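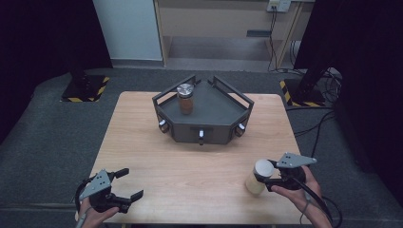
Trefor Samuel reckons any jar opener is money wasted when you own a tea towel, and he told me so twice on Monday. Well, I've had the Kivelero under my kitchen cupboard for weeks now and I'm not giving it back! It's a plain toothed wedge, you push the lid in and twist the jar, and my bad wrist hardly notices (chutney used to be a two-person job in our house).

Fitting it was a bit of a faff. You get 3 screws and the tiniest instructions I've ever squinted at.
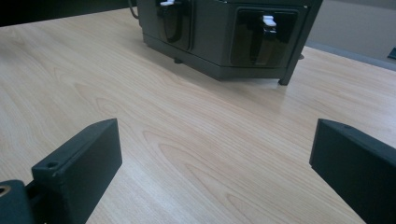 Does it cope with really small lids? Down to mustard size it's fine, but nail varnish and the like just spin in the narrow end.

I do wish the teeth were kinder to the lids – my good preserving ones have picked up little scratches – and wiping it means kneeling on the worktop.
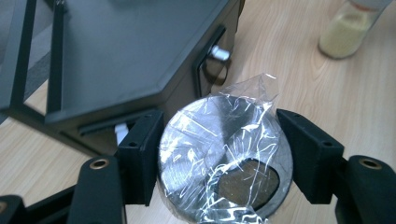

Words: Jarmila Procházka

Compared with my old Ruddock, the rubber cone sort, it's miles better on big pickle jars and slightly worse on sauce bottles. I've kept both, and the Ruddock lives in the drawer with the corkscrew.

Filed under: Kitchen Bits, Openers & Gadgets
Contact us | © Hondisetti | Back to top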